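Progress report to the Flustow program office
Work package: comparison of two grippers for computer disassembly and refitting
Prepared by the Drorkach workshop

In this period we continued the comparison between the Daltel gripper and the Karunaratne gripper. The task is the same as in the plan: the arm takes a hard disk in its caddy from the parts fixture and puts it in the drive cage of an open desktop computer, then does the same with a memory stick. We kept the computer on its side on the slatted table, because all trials must start from one position.

The Daltel gripper finished its first set of 20 trials. It placed the disk correctly in all but six. Most of the failures came from the fingers closing a little too high on the caddy, so the disk was turned when it arrived at the cage. 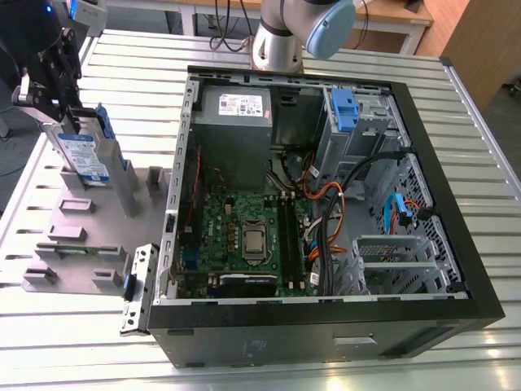

Your office asked after the last report whether the failures belong to the gripper or to the fixture, and whether a deeper slot would give a fairer result. We think this question is right. The slot leaves the disk some freedom to lean, and both grippers suffer from it. We have ordered a new fixture with a deeper slot and will repeat the first set with it.

The memory stick is more difficult. It lies flat, and there is little space for the fingers at its sides. We reached the correct grasp only with slow speed - one trial takes 31 seconds, and this is too long for the target. The cables inside the case are also a problem, as the arm must come from above and then avoid them near the memory slots.

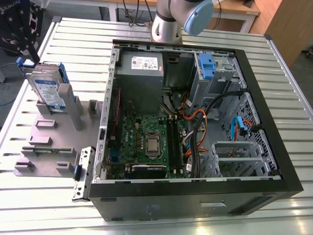 Drorkach, September

The camera calibration is now repeated before each set. For the next period we ask to keep the budget without change, and to move six days of arm time from the controller tests to the memory task. The Karunaratne set will start when the new fixture is installed. The trial logs are in the shared folder, with the failed trials marked.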